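Saturday, February 2020

Handheld gripper, second finger set, art room table. Working alone until lunch, then Boglárka Bakos came in to take over the grip while I wrote.

Wanted to settle which ribbed pads go on the Medve arm next week: the soft Stoseso ones (magenta) or the firmer Josutari ones we ran before. Same small bottle for every trial, same table, wide lens on the handle. We left the clutter on the table on purpose. The bare bench gave us numbers that were too good last June.
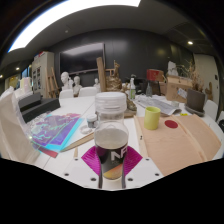
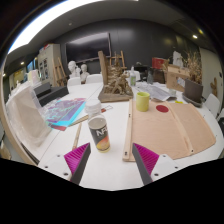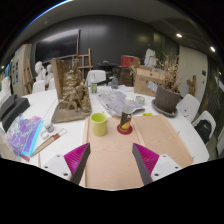 Magenta pads, wide lens. First one is a hold; in the other two the fingers are clear of the bottle.

Setup
Fingers on the white brackets, screws snugged by hand and then a quarter turn. Lens focus left alone all day. Logger is the Clukumeo board with the old firmware, because the new one drops the width channel when the battery gets low. Must ask Laiba Tanoli if she still has the patched build.

Trials
Ran 91 grasps with the magenta set and 91 with the firm set, half from the near side of the table and half reaching over toward the right. A grasp counts if the bottle comes up, stays up while I turn my wrist, and goes back down standing.

Soft set: 10 misses. Most were low grabs where the fingers closed near the base and the bottle tipped as it left the table.
Firm set: 17 misses. Several slid on the label. The firm ribs don't give, so contact is on two or three ridges and the bottle rotates.

So soft is better on round things, as expected. I would like more trials on thin objects before we commit. Tried a brush handle a few times with each set and the soft ribs let it roll. Didn't score those.

Camera
Same view for both finger sets, so the pads show at the bottom of the picture the whole time. Good for reading the opening width from video. The bad part is the lower third or so, which is black and costs us pixels. Boglárka wants to crop before training. I would mask and keep the full circle, so the calibration stays valid. Not decided.

Clear plastic is hard for the tracker. It lost the spray bottle twice when I swung left toward the ceiling light, then picked it up again by itself. The busts at the back are good landmarks, and so is the sculpture. The wall screen has a pale reflection that moves when I move, and the tracker put points on it. Will mask that region for the next run.

Spring
Closing force at the pads measured 215 grams with the old spring and 165 with the new one. My hand was tired by noon with the old one. Keep the new one. Soft pads held fine with it in a short check, firm pads not tested.

To do
- repeat the firm set with the new spring
- thin object trials, both sets, scored properly
- compare crop and mask on one short recording
- reprint left bracket, one of the holes is getting loose
- copy the card before Boglárka needs it on the Medve machine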